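Lilberg House Residents' Association
Minutes of the monthly meeting

Date: 18/08/2025
Present: Sille Laxdal (chair), Ingvar Blöndal, Nabila Abdel Hamid, Hafþór Brøndum
Apologies: Hollis Kowalczyk
Minutes taken by: Ingvar Blöndal

1. Minutes of the last meeting

Read and accepted with one correction. Under item 4 the name of the plumbing firm should be Sayce, and the invoice number should be left out as it was wrong. Sille signed the corrected copy.

2. Matters arising

The door closer on the back stairs has been replaced. Hafþór said it now shuts too hard and wakes the people on the ground floor. Ingvar will loosen it.

The letter to the building owner about the mailboxes was sent in May. No reply so far. Nabila will write again and send a copy to the rental office.

The laundry room sign is still in the wrong place. Carried forward.

3. Money

Balance in the house account is $785. The only payment out since the last meeting was $87 to Sirkex for the hallway light fittings. Hafþór asked whether the old fittings could have been repaired. Ingvar said the holders were cracked and Sirkex would not work on them.

Agreed to set aside $80 for the toy and clothing swap (item 4). Anything left over goes back to the account.

4. Toy and clothing swap

Nabila reported on the studio on the second floor, where the sorting is being done. The main problem is floor space. The room has the bed, the nightstand, the wooden table and the kitchen end all together, so anything that comes in ends up on the bed first. She has been putting small toys in an open cardboard box and standing the box on the black tray so that it can be picked up in one go when the bed is needed. Dolls are kept out of the box until someone has looked them over.

Sille asked if the tray could stay for the swap itself. Nabila said yes, and that a second one would help.
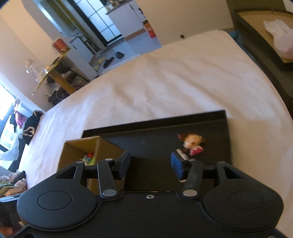
There was a longer discussion about clothes. Hafþór felt that clothes and toys should be sorted on different days, as the piles get mixed and then everything has to be gone through twice. Nabila said the clothes come down with the toys in the same bags and she can't send people back upstairs with half of what they brought. Sille suggested that clothes be folded and put away by size the same evening, and that toys wait. This was agreed, with Hafþór noting that he still prefers separate days.

Under the table is to be cleared before any more storage is brought in. Nabila said most of it belongs to the association and has been there since the last swap. Ingvar and Hafþór will go through it and take what is broken to the recycling center.

Glass things are to come off the tabletop before families with small children visit. They can go in the kitchen cabinet if there is room.

Rules for what is accepted were gone over again:

Toys must be clean. Toys with batteries must have the batteries taken out and handed over separately.
Doll clothes stay on the doll. Last time they were pulled off and put in a bag of their own, and most were never matched up again.
No puzzles unless the owner has put them together and knows that all the pieces are there.
Baby clothes are accepted. Shoes are accepted if the soles are sound.
No bedding or pillows.

Nabila will put the rules on one sheet and hang it by the mailboxes. Sille asked for large print.

Families pick in turn by drawn number, with 5 minutes each for the first round. After that the tables are open to all. Hafþór asked who would keep time. Ingvar will.

Hollis had sent a note asking that leftover toys go to the Tralterard day care and not to the thrift store. Sille has spoken to the day care and they will take building toys and dolls, no stuffed animals. Agreed. Leftover clothes go to the thrift store as before.

5. Shared kitchen on the ground floor

The faucet drips again. Sayce looked at it in May and changed the washer. Ingvar will call them and ask whether the visit is covered.

Complaints about food left in the refrigerator without a name on it. Agreed that unmarked food is thrown out at the end of each week. Sille will put a marker on a string on the refrigerator door.

Hafþór asked again about getting a larger drying rack. No decision. He will bring prices to the next meeting.

6. Bicycles

Three bicycles in the back hall have not been moved since winter. Tags will be put on them, and owners have until the next meeting to claim them. Nabila thinks the green one belongs to a former tenant and will try to reach him.

7. Any other business

Sille will be away for part of next month. Ingvar holds the key to the storeroom while she is gone.

Hafþór asked that the minutes be sent out sooner. Last time they reached him the evening before the meeting. Ingvar will try to send them within the week.

Nabila asked for empty cardboard boxes, medium size, with flaps if possible. They can be left outside her door.

Actions

Ingvar: loosen door closer, call Sayce, clear under the table (with Hafþór), keep time at the swap, send out minutes
Nabila: second letter about mailboxes, rules sheet, contact former tenant about bicycle
Hafþór: clear under the table (with Ingvar), drying rack prices, tags for bicycles
Sille: marker for refrigerator, confirm drop-off time with the day care

Next meeting: date to be set by Sille when she is back. Same place.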